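About Pekham

Pekham is a laundry and linen service. We wash, press, fold and deliver for small hotels, restaurants, clinics and households. The company is owned by the people who run it, and all of the washing is done under our own roof.

How we started

Žydrūnas Šimkus opened the first shop under the name Petrauskas, which was painted over the door when he took the lease. It had two washers and a counter. Most of the early work was shirts and bedding from the apartments upstairs and on the next street. A guesthouse asked for sheets, then a restaurant asked for napkins, and within a couple of years the commercial side was bigger than the walk-in side.

Povilas Rebane joined as a partner when the shop moved to its present building on the Bunia canal road. The name changed to Pekham at the same time. Some long-standing customers still write checks to Petrauskas, and the bank still takes them.

What we do

Commercial linen makes up most of the week. We collect in the morning, starting at 5 a.m., and bring back clean stock on the following run. Customers can use their own linen or rent ours. Rental linen is marked at the hem and replaced when it wears thin.

Household washing is charged by weight or by the piece. Bulky items such as comforters, curtains and throws are washed separately and take longer – please allow an extra day.

We also do small repairs: loose hems, missing buttons, split seams. We do not do alterations or leather.
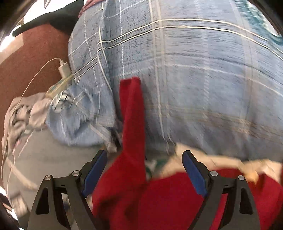

Red cloth, rumpled.

Colors and care

Strong colors are sorted out by hand before anything goes in a machine. Reds and dark blues are washed cold in their own loads, and new items are tested for dye on a damp white cloth first. If a label is missing, we go by the fabric and choose the gentler program. We will call you before treating a stain that might not come out.

Our water is softened on site. Detergent for the household loads comes from Irkico and has no added scent. Customers who want a scented finish can ask at the counter.

The people

Žydrūnas still looks after the books and the rental stock. Povilas Rebane runs the wash floor. Priit Pētersons plans the delivery routes and drives one of them. Povilas Lill is in charge of pressing and finishing, and Jasper De Smet handles new accounts and repairs to the machines. There are 20 of us in all, including the part-time counter staff.

Visiting and pickup

The counter is open from 8 a.m. to 6 p.m. Parking is behind the building, through the gate on the left. Household pickup is free for orders over 800 in the local delivery area, and a small charge applies below that.

We close for a short time in November to service the boilers. Commercial customers get their dates in advance, and household orders should be collected before the break.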